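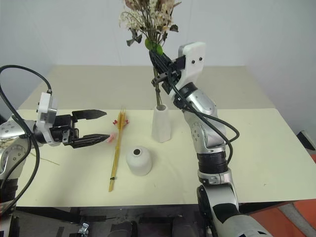 Notas para la charla – recogida de ejemplos con flores secas

Saludar, dar las gracias a Hauser por la sala y dejar un momento para que la gente se siente, que los del fondo siempre llegan con el café en la mano.

Empezar por la pregunta que me hizo mi madre cuando le conté en qué trabajaba: «¿y para qué quiere un robot aprender a poner flores?». Contarlo despacio, que suele hacer gracia. La respuesta larga es esta charla entera; la corta es que un tallo seco se dobla, se engancha con el de al lado y se deshace si aprietas de más, y todo eso es justo lo que a nuestro modelo le costaba en Naltmont cuando solo había visto cubos y tazas.

Explicar qué entendemos por episodio: una persona guía los dos brazos de principio a fin, se graba todo y al terminar se anota si el arreglo quedó en su jarrón. Llevamos 956 episodios grabados en Plistel, de los cuales 121 son de flores. Decir la cifra sin pedir perdón por ella – son pocos, sí, pero están muy cuidados.

Aquí me gusta pararme en lo de variar. Al principio repetíamos siempre la misma colocación porque nos salía bonita, y el modelo aprendió la colocación en lugar de aprender la tarea. Fue Leandro Cisternas quien propuso cambiar los jarrones de sitio cada cuatro episodios, y también mezclar uno bajo y uno alto, para que la altura de entrada no fuera siempre la misma.
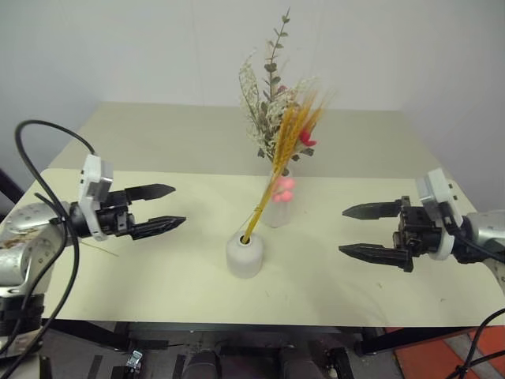 Hablar de los ramos que se cruzan. Cuando las espigas de un jarrón tapan parte del otro ramo, quien guía los brazos tiene que decidir por dónde entrar, y esas decisiones valen oro. Pedimos a los operadores que no aparten las espigas antes de grabar, por mucha tentación que dé (a mí me da muchísima, soy de las que enderezan cuadros en casa ajena).

Los fallos también se guardan. Cyrill Bühler insistió en esto desde enero y tenía toda la razón: un tallo que se escapa y se vuelve a coger enseña más que una toma perfecta. Solo descartamos el episodio si hubo un corte en la grabación.

Si preguntan por el cansancio: turnos cortos, casi 8 episodios seguidos y descanso. Las pajitas sueltas se quedan en la mesa durante el turno, que en una casa de verdad también las habría.

Mencionar a Bristside por prestarnos los criterios de anotación y pasar al vídeo. Si el vídeo no arranca, contar lo del primer ramo de lavanda y seguir con las preguntas. Recordar que el micrófono de mano está en la primera fila.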